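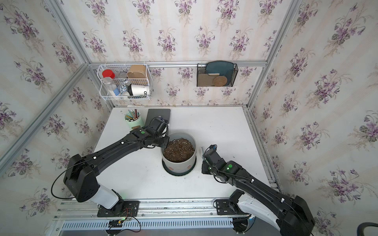 Photo: Haiyan Dong / Zavthorpe

Potting soil is a wonderful thing to teach a robot with, and I'd love to see more people try it! It's messy, every spill is new, and a pair of small arms can handle the cleanup. My recipe for recording a flowerpot task is below.

1. Pick the task and write it in one sentence. Ours is "clean the pot and its surroundings." If your drivers argue over what the sentence means, rewrite it before you record anything.

2. Dress the booth. We hang patterned wallpaper and keep ordinary stuff around the work area (a cup of colored pencils, a wire basket on the back wall, a mesh file holder). Swap some of it every 5 episodes. Leave the pot within easy reach of both grippers.

3. Drive slowly. Jinlong Zou, our steadiest driver, does a few passes with no recording at all, just to feel where the elbows want to go.

4. Check the wrist view before you commit to a grip. Hold the brush by its long handle so the bristles stay in sight of the wrist camera.
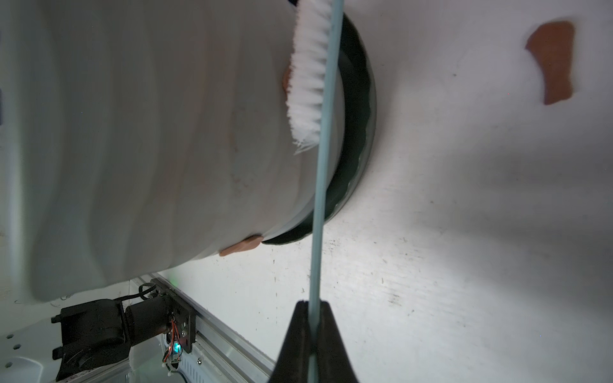 Wrist view: gripper on the brush handle, bristles against the side.

5. Keep the fumbles. A slip followed by a good recovery is gold! Throw out only the episodes where the driver gave up or a camera dropped out.

6. Label the same day. We note the driver, the tool and the result, plus a short comment if something odd happened.

Our first set came to 300 episodes, and 94 of those had a recovery in them. Aino Kauppinen is already pushing for 400 in the next one, with two more brushes and a smaller pot.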